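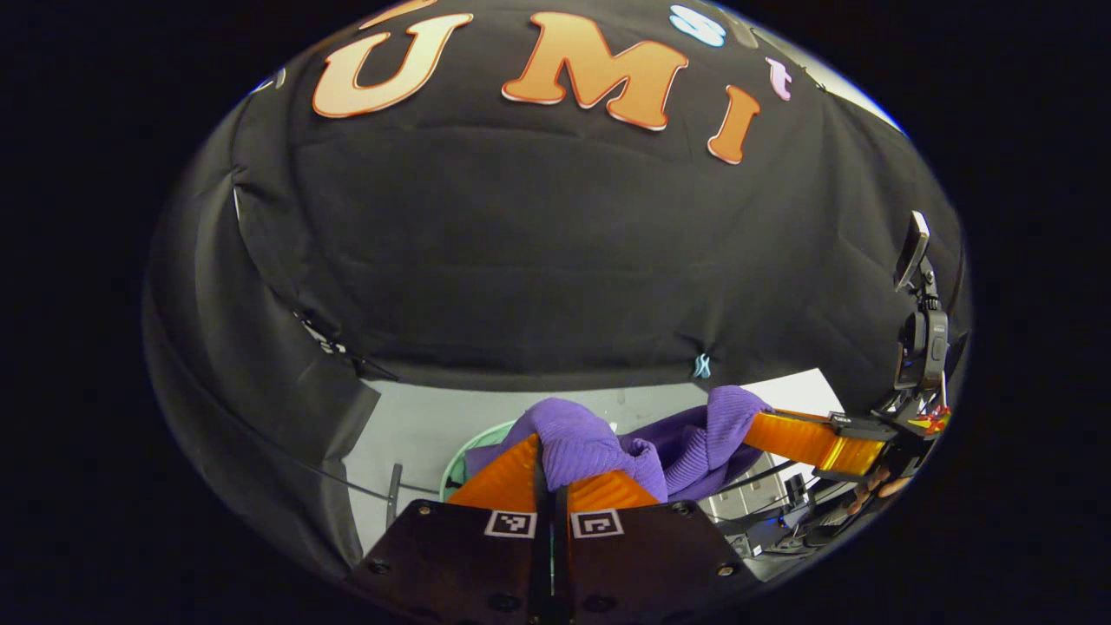
Black backdrop with the first of the letters on it.

Mar 22, 2024

I've been meaning to put up a proper backdrop for a while, and this week I got on with it. The cloth is plain black and I bought it secondhand. It came folded small, so it has creases and folds all over it. I could iron it, but it's a lot of cloth and the ironing board is in the garage behind the bikes.

It goes overhead as well as down both sides, a bit like a tent. I used small clips to hold it. Two black ones have the left side, near where it sags, and there's a light blue one on the hem because I ran out of black.

The letters came from a bag of leftover cut-outs. The big orange ones have white around the edges and show up well against the black. There's a U, an M and an I up along the top, and the I sits a little lower than the M. Further along are a pale blue S and a small pink t, which come from a different set. I don't mind the colours being mixed. The sizes bother me more, and I'll probably swap the t if I find a bigger one.

The whole thing is for the Hirska craft swap in April. Last year I had 4 metres of brown paper behind my table and it tore before lunch. Cloth should last longer, and it folds up to go in the car.

Still to do:

Fix the sag on the left.
Get more black clips. The hardware place on Dandusow Road had a bag of them for $7.19, which seemed a lot.
Find somewhere else for the mint green basket.
Tidy the cable so I don't catch my foot on it.

I've left it all up for now. If the letters are still where I put them next week, I'll do the rest of the row the same way.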